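4. Masking the gripper out of the wrist camera

Before you start: you need Gerklow running and the arm homed (section 3). If the arm isn't homed, go back and do that first. I'll wait.

So, the wrist camera sees the gripper. It always sees the gripper, in every single picture it takes, and if you don't tell the software which pixels are fingers, the obstacle finder will happily report a large black object 2 inches from the hand and refuse to plan anything. I lost most of April to this on my first install, so please do this section even if you're in a hurry.

What you're making is a self-mask: a black and white picture, same size as the camera picture, where black means "ignore, that's me" and white means "look here." Gerklow keeps one mask for each finger opening and blends between them.

4.1 Take the reference shots

1. Open the Husedell panel and pick the Camera tab.

2. Set the mode to Hold. The live view should keep updating but the planner light goes gray. If the planner light stays green, stop and check that you're not still logged in as the run user.

3. Turn auto exposure off and set the exposure by hand. Go by the gripper and let the ceiling lights blow out if they want to. You want to be able to tell the edge of a finger from whatever is behind it.

4. Press Sweep. The fingers go from fully open to fully closed in 48 steps, with a shot saved at each one.

CAUTION: Sweep moves the fingers without asking a second time. Keep your hands out of the cell and know where your stop button is before you press it.

5. Move the arm to a clearly different pose and press Sweep again. Do this for at least four poses (I usually do six). The mask builder looks for whatever stays put while the background changes, so two poses that look alike to the camera don't help it much.

Note: Sweep shots go in the nazari folder, named after the old Nazari driver we used to ship. The driver is gone but the folder name stuck. Sorry.

4.2 Build the mask

6. In the Mask tab, choose Build from sweeps. On my machine this takes roughly 455 seconds, so go get a coffee.

7. When it's done, scroll the Opening slider from one end to the other and watch the outline. It should hug the fingers the whole way. A little fat is fine. A little thin is not, because every sliver of finger left outside the mask becomes an obstacle later on.

8. If the outline is thin, raise Grow by one and look again. I've never needed more than five.

4.3 Fix the spots it gets wrong

The builder is pretty good with flat black parts and pretty bad with shiny ones. A bright cylinder reflects the room, the room changes with every pose, and the builder decides it must be background. Screw heads do the same thing on a smaller scale. The other usual trouble is black on black – a dark finger in front of a dark corner of the room has hardly any edge to find. 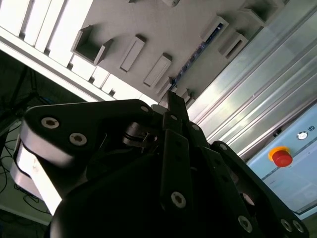

Page last changed: Jun 30, 2019

A view like this one gives you both problems at once. The silver cylinder down the left side goes almost white in places, and the big finger link above it has a dark background behind it. I'd expect to paint in the cylinder by hand and to check that link's outline closely. The pointed fingertip in the middle stands against the pale gray panel, so I'd leave that one to the builder.

9. Pick the Brush, choose Ignore, and paint over any missed part of the gripper. Painting at one opening only changes that opening, so tick Copy to all for parts that don't move with the fingers.

10. Check the bottom edge of the picture too. The palm housing tends to sit in shadow and it's easy to leave a ragged strip there.

11. Don't paint over things that belong to the cell. I once masked out a control box because it showed up in the same corner in most of my poses, and the planner then had no idea it existed. If you're not sure whether something is gripper or cell, change the pose and see if it stays.

CAUTION: The mask hides things from the camera only. It doesn't add anything to the collision model. The fixed parts of your cell still have to be entered in section 5.

4.4 Save and test

12. Press Save mask, then Reload. Gerklow won't pick up the new mask until you reload, even though the preview makes it look like it has.

13. Set the mode back to Run and open the obstacle view. With nothing in front of the hand, move the fingers slowly through their range. You should get no obstacles close to the hand.

14. If you see little blobs that come and go as the fingers move, note the opening where they show up, go back to step 9 and touch up the mask there.

Error 928 at this point means the mask and the camera picture are different sizes. Somebody changed the resolution after the sweep (in my case, me). Set it back, or redo the sweeps.

If you're on the Brerkton build, the Copy to all box is under Advanced and it's off again every time you open the tab.

Next: 5. Entering the fixed parts of the cell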